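Imprimer l'article | Envoyer par e-mail

4. Le brillant des surfaces vernies et le confort de lecture à la table

Muchen Han, Nam-gil Moon
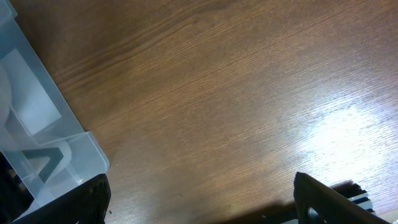 Figure 2. Plateau de bois brun-roux avec une plage de reflet diffus, où le veinage reste faiblement visible.

4.1 Position du problème

Dans la section précédente, nous avons traité de l'éclairement reçu par la page. Il reste à considérer ce que l'œil reçoit de la table elle-même. Le lecteur ne regarde pas seulement son livre : son regard quitte souvent la ligne, passe sur le bois, puis revient. Si la surface voisine renvoie une lumière forte, le retour au texte devient plus lent et, selon plusieurs de nos participants, plus fatigant.

La littérature sur l'éblouissement au bureau concerne surtout les écrans. Les tables de bois, pourtant très présentes dans les bibliothèques anciennes, y sont traitées en peu de lignes. Nous proposons donc de distinguer deux types de reflet. Le premier est net, il reproduit la forme de la source. Le second est diffus, de contour irrégulier, et il s'éteint peu à peu dans la couleur du bois (fig. 2). C'est le second qui nous intéresse, car les lecteurs le signalent rarement quand on leur pose une question directe.

4.2 Procédure

Les observations ont été faites au mois de mai dans la salle de lecture de Skesitwood, dont les fenêtres donnent vers le sud. Nous avons retenu 457 séances de lecture individuelle. Chaque participant lisait un texte imprimé, d'abord avec un éclairement de 1000 lux sur la page, ensuite avec 2000 lux. Entre les deux lectures, une pause était prévue, pendant laquelle le participant remplissait le questionnaire Hanrahan dans sa version courte.

La moitié des places avait reçu le vernis Curnix satiné, l'autre moitié une cire mate de la maison Randex. Les participants n'étaient pas informés de cette différence. Nous devons préciser que les deux produits modifient aussi légèrement la teinte du bois, et que cet effet n'a pas pu être séparé de celui du brillant.

4.3 Résultats et discussion

Au niveau le plus bas, les deux finitions donnent des réponses presque semblables. Au niveau le plus haut, les lecteurs placés devant le vernis satiné déplacent plus souvent leur livre, le plus souvent vers eux, et ils inclinent la page. Beaucoup ne se souviennent pas de l'avoir fait. Ce comportement nous paraît plus instructif que la note de gêne, qui varie peu.

Une difficulté concerne le sens du veinage. Quand les fibres sont orientées vers la fenêtre, la plage claire semble s'allonger. Nous n'avons pas contrôlé cette variable dès le début, et nous ne pouvons donc pas conclure sur ce point. Un essai complémentaire, avec des plateaux que l'on peut tourner, est en préparation.

Rechercher dans la revue Mots-clés OK

Commentaires des lecteurs

Lecteur_sud : Avez-vous tenu compte de l'âge des participants ? Après la cinquantaine, la gêne n'est plus du tout la même.

M. Han : Oui, l'âge est traité dans la section 5. La différence existe, mais surtout avec l'éclairement le plus fort.

Ébéniste retraité : Une cire mate redevient brillante là où les coudes frottent. Il faudrait refaire les mesures après un hiver de service.

Claire : Merci pour l'article, j'attends la suite sur le sens du fil.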